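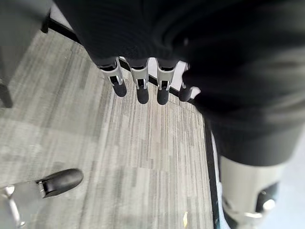 Flimitz Assigns Humanoid Robot to Washroom Duties at Furnished Residences

Sep 26, 2020 — Flimitz, the operator of furnished residences for business travelers, has announced that a two-armed humanoid robot will take on part of the washroom work at its Gurier property. The change affects the daily routine of the housekeeping department and follows a trial that began in May in a practice suite on the ground floor.

The robot, supplied and maintained by Bezerra, has jointed metal fingers with black pads at the tips. During the trial it has been assigned to handling small items at the sink: picking up toiletries, holding them clear of the counter and returning them to their place. Flimitz said the work was chosen as it makes up a large share of the minutes spent in each suite and calls for frequent bending and reaching over the basin.

The company recorded 2227 handling attempts in the first stage of the trial and 3256 in the second. Results from both stages are being reviewed, and a written summary will be provided to employees before the robot is scheduled for any occupied suite.

Toothpaste tubes received particular attention in the second stage. According to the company, a soft tube changes shape as it is held, and guests leave tubes in every condition from full to nearly empty. The practice suite is fitted with a basin, a mirror and a towel bar so that the robot works within the same reach as a member of staff would.

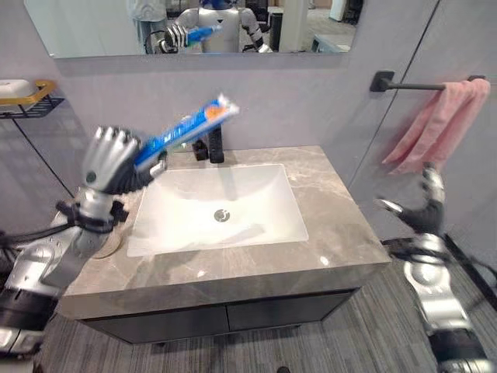
Changes to Housekeeping Roles

Under the new arrangement, room attendants at Gurier will continue to clean basins, mirrors and floors, change linens and carry out the final inspection of each suite. The robot will be limited to clearing and resetting the counter. An attendant will be present whenever it operates, and may stop it at any time without giving a reason or seeking approval from a supervisor.

Flimitz stated that no positions will be removed as a result of the program and that contracted hours will remain unchanged through the end of the first year. The department will create 2 new posts, to be titled suite systems attendant, with responsibility for starting the robot, checking its fingertips for wear and recording faults. The posts carry a higher pay grade and are open to current housekeeping employees only. Applicants will complete 6 days of paid training with Bezerra.

Employees raised several points during consultation. Attendants asked how the pace of work would be set once a shared suite depended on the speed of the machine, and whether time lost to a fault would count against a team's daily total. The company has agreed that such delays will be logged separately and left out of individual performance records. A request for a fixed limit on the number of suites assigned to each robot-assisted team is still under discussion.

Guest belongings were a further concern. Items left at the sink will be handled by the robot only where the guest has given consent at check-in. In all other suites the counter will be reset by hand, as it is today. Responsibility for damage to a guest's property during robot operation will rest with the company and will not be charged to the attendant on duty.

Next Stage

The trial will continue in the practice suite while the training course is completed. Flimitz intends to introduce the same arrangement at its Javier property, where attendants will be consulted before a start date is set. Employees at either location may submit questions in writing to the housekeeping office.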